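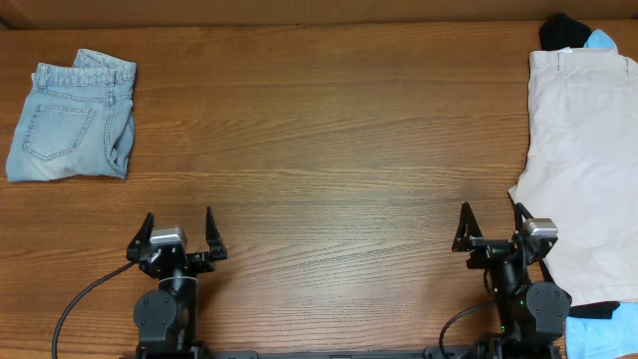
Photo: Cullinane Home Cinema

Reken R2 Pull-Down Projector Screen, 100 inch

In stock. Ships from our Jemard warehouse.
Price: $375 (was $988 with the old motor kit bundle)

I've been selling screens for a good while now, and this is the one I went home with myself. It's a 100 inch, 16:9, matte white screen in a slim white case, and it's the first manual pull-down I've owned that stops where I want it to stop. If you've ever let go of a cheap one halfway through the opening credits and had it shoot back up into the ceiling with a bang, you know why I care about that.

I watch a lot of old science fiction, the kind with miniature spaceships and very dark hallways, and matte white suits it fine. You won't get the inky look of a gray screen, but the colors stay honest and the people sitting way over on the side of the couch see the same movie as you do. My last screen had a hot spot right in the middle that turned every snowy landscape into a flashlight beam. No sign of that on this one!

Hanging it is a two-person job. The case is light enough to lift alone, but it's long, and you really want someone at the other end telling you it's crooked. Two brackets go up first and the case clicks into them — wall or ceiling, same brackets. Mine went into ceiling joists. If you only have drywall where you need it, get proper anchors, as the ones in the box are pretty small (I've told Reken this more than once).

What's in the box:
Screen and case
2 wall/ceiling brackets
Screws and anchors
Pull cord with hook
Paper drilling template
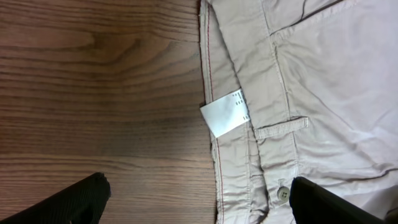 The template is worth using, by the way. I skipped it the first time and had to fill two holes. It also marks the center line, so you can match it to your projector lens before you drill anything.

A word on size. People come in wanting the biggest screen that will physically fit on the wall, and then they sit eight feet from it and get a sore neck during the car chases. I sit eleven feet back from mine and I wouldn't go any closer. If your room is small, look at the Reken R1 instead — same fabric, same slow return, smaller picture, and it comes in a shorter case that fits over most windows.

Projector-wise, I've run this with the Haten short throw and with a regular long throw model at the back of the room. The long throw looked great. The short throw was good too, but those are fussy about flatness, and any pull-down will have a little wave in it for the first week or so until the fabric hangs out. If short throw is your plan, I'd spend the extra money on a tensioned or fixed frame screen.

Cleaning is easy. Soft dry cloth, no sprays, and roll it up when you're cooking if your kitchen opens onto the TV room like mine does.

Specs
Diagonal: 100 inches
Format: 16:9
Surface: matte white, black border
Return: slow, with stop positions
Mounting: wall or ceiling

The sale price is good through 25th January. We have 47 left at that price, and the next shipment will be at the new list price. Store pickup is free, just bring a car with fold-down seats.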